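Monday, August 22, 2022

Back from Varkcombe and typing this up before I lose it. Went over for the open day, mostly for the cloth handling demo, and stayed nearly the whole afternoon (I'd meant to be gone by lunch, sorry to whoever covered the bench for me). The bed station was the one I wanted, with the two hand-held grippers and the sage-green sheet.

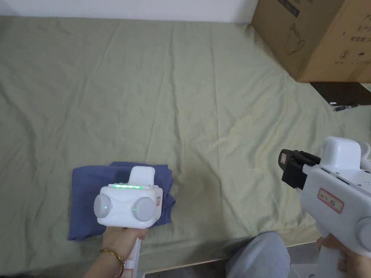
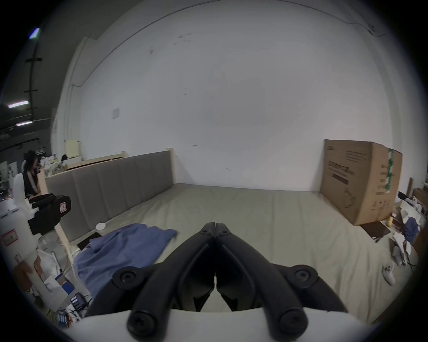 Okay, notes while they're fresh. They let visitors try it, and my first go was embarrassing! I came in way too steep, pushed the fingers into the cloth and picked up two layers at once. Second go I slowed down, came in nearly flat and nudged the edge up into a little ridge first, then closed. Much better. Anyone who worked on our towel rig back in March will remember having the same fight, and I think we solved it the wrong way, by squeezing harder.

Things I asked about:

- Session length. They stop at 517 seconds, always, even if the fold is half done. I asked why such a weird number and got a shrug and a laugh, so I guess it's historical.
- How many takes they have so far. 541 kept out of 748, for the blue cloth task alone. The rest got tossed, mainly for tracking dropouts when the hands crossed over each other. That's a bigger loss than ours but they're a lot pickier, and I kind of wish we were.
- Finger pads. They swap them early. Ours are from Kistby and go shiny after a while, and theirs apparently did the same until they started scuffing them up with fine paper every morning. Cheap trick, want to try it tomorrow.
- Battery changes. Both sides get swapped together, never just the one. We don't do that and we should.

My wrists were sore by the end, by the way. You don't notice the weight for the first few folds and then you really do. The regulars take a break every 4 takes and I'd like us to copy that too (we've been doing long runs and then wondering why the late ones look sloppy).

The other half of the visit was the Lindemann talk upstairs, on playing the recorded motions back on an arm. Good slides, a bit long. The part worth keeping was about speed: they play everything back slower than it was recorded and only creep up once a fold lands cleanly. The live demo afterward missed its first grab, got the second, and the whole room cheered, me included. I asked whether it cared what the cloth was sitting on. Yes, quite a lot! A soft surface gives under the fingers and a hard tabletop doesn't, so takes from one don't carry over to the other without extra work. We've only ever recorded on the hard bench. Hmm.

Also had a quick look at the Lamex table on the way out. They had a foam-backed mat that's meant to sit somewhere between the two. Squishier than I expected, and I couldn't get a price out of them. Took a sample piece, it's in the top drawer with the calipers, please don't cut it up yet.

To do on our side:

- [ ] scuff one pair of Kistby pads, leave the other pair alone, compare
- [ ] put the shallow approach in the operator sheet
- [ ] batteries in pairs from now on
- [ ] find something soft to record on, even a spare mattress
- [ ] email Varkcombe for the slides and ask how they log dropped takes

Parking over there is awful, go by bus.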